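3. The board, the pieces and the business of setting up

3.1 Why I wrote a whole section about a chess set

When I started this study I was sure the setting up would be the boring bit. I wanted to know how people in small chess clubs keep their sets in order, what gets lost, what gets put on the wrong square, and how they find out. My plan was to spend a page or so on the equipment and then get on to the people. Then I read back through my October notes and found that most of what the players told me was about the equipment! They had opinions about folding boards, about glare, about printed letters, about which rook you pick up first. So the page became a section, and Jade Naylor (who did half the interviews and all of the patient listening) agreed that it should come before anything else.

The players came from two clubs, Jillbridge and Sugden. We talked to 17 of them at length and collected 71 written accounts of setting up, some only a line long, some running to both sides of the sheet. I quote from them freely below and I have left the spelling alone where it didn't get in the way.

3.2 The board

Both clubs play mostly on folding boards, and the two have nearly the same gripes about them. A folding board has a seam, and a seam is a place where a pawn can wobble. It also has a printed border, and the border matters more than I expected. Stronger players say they never look at it. Beginners say they look at it all the time, and so, by the way, did I – I still find the 8 first and work out everything else from there.

Figure 4 has the black side fully set up on a board of this type, with the numbers running down the border. I like it as a reference for the terms in this section, so when I write "back rank" or "corner rook" that's what I have in mind.

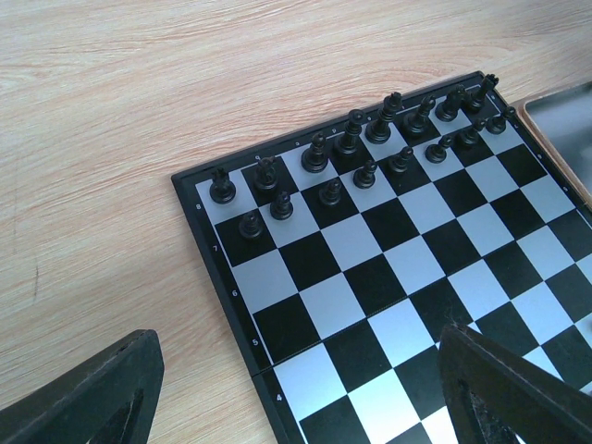
Figure 4. Black's sixteen pieces in the starting position, with rank numbers printed along the border of the board.

The main argument for printed numbers is that they settle which way round the board goes. There's an older rule for this, of course, the one about having a light square in the right-hand corner nearest each player, and almost everybody we interviewed could recite it. Reciting it and using it turned out to be different skills. Several people told us they had set up a whole game, played a few moves, and only then spotted that the board was a quarter turn out. One Sugden player wrote, "I knew the rule, I just didn't look down." With a numbered border you get a second chance to notice, as long as you know that white starts at the 1 and 2 end and black at the 7 and 8 end.

Letters got a cooler reception. People found them small, and half of them are upside down from wherever you happen to be sitting. I don't think anyone named the letters as the thing they check first, though a few who keep written score said they'd miss them.

3.3 Order of placing

I'd assumed there would be one normal way to set up. There isn't, and the two clubs have habits so different that I could guess a person's club from their account. At Jillbridge they are taught to place the back rank from the corners inward: rooks, knights, bishops, and then the king and queen into whatever gap is left. At Sugden they start with the pawns, get a nice straight fence across the board, and fill in behind it. Both groups were a bit shocked to hear about the other.

The corners-inward people have one good argument on their side. By the time you reach the middle, there are only two squares and two pieces, so any mistake is going to be the same mistake, king and queen swapped. And it is by far the most common one in our accounts. The saying that the queen goes on her own color helps (black queen on a dark square, white queen on a light one), but it only helps if the board is the right way round to begin with, so we are back at the corner again.

The fence-first people say that pawns are quick, you can grab several in a hand, and having them down stops the pile of loose pieces from getting muddled. They do admit to knocking pawns over while reaching past them for the back rank. I tried it both ways at home with my own set, maybe 30 times each, and I knocked over plenty under either system, so I wouldn't lean on my evidence.

3.4 Shine, shadow and telling pieces apart

This part came entirely from the players, and I would never have thought to ask. Glossy boards bounce light. From one chair every square is plainly black or white, and from the next chair along, one of the white squares has turned into a little lamp. Pieces are affected too. Seen from the side, a bishop is a bishop and you can't take it for anything else. Looking straight down is another matter: you lose the outline and get a set of round shiny tops, and you're left going by rings and ridges and by how the thing stands next to its neighbors. Figure 5 makes the point better than I can, with bright glare on one of the white squares beside the 6 and the 5.

Players who stand over the board to set up (most adults do) are working from something closer to this overhead view than to the neat side view printed in beginners' books. Kids who kneel on the chair and get their chin near the board seem to me to have the better deal. Jade isn't convinced, and points out that the kids also breathe on it.

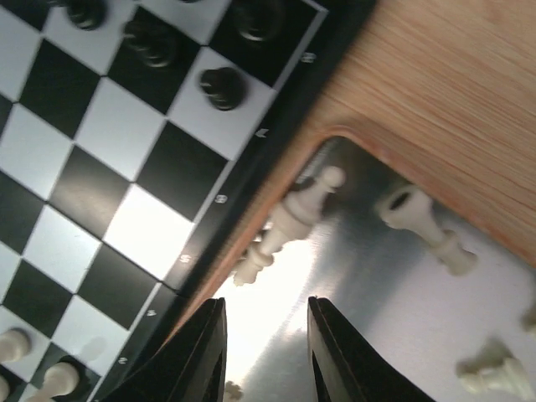 Figure 5. Looking down on the board, with black pieces at the 8 end, cream-white pieces toward the opposite side, and glare on a white square.

3.5 Putting away

Setting up begins with how the set was put away, and here our accounts get heated. Sugden tips everything into a bag. Jillbridge wants colors kept apart, and a fair few members count as they pack, sixteen and sixteen, out loud. The bag people start the next game by sorting, which they say they enjoy, and a couple of them described it quite fondly as a way to chat before play gets going.

Missing pieces are nearly always pawns. What people put in a pawn's place would make a paper by itself, and we have left that material out here. We come back to the packing habits in Section 4, where I compare them with how each club shares out its sets at the start of an evening.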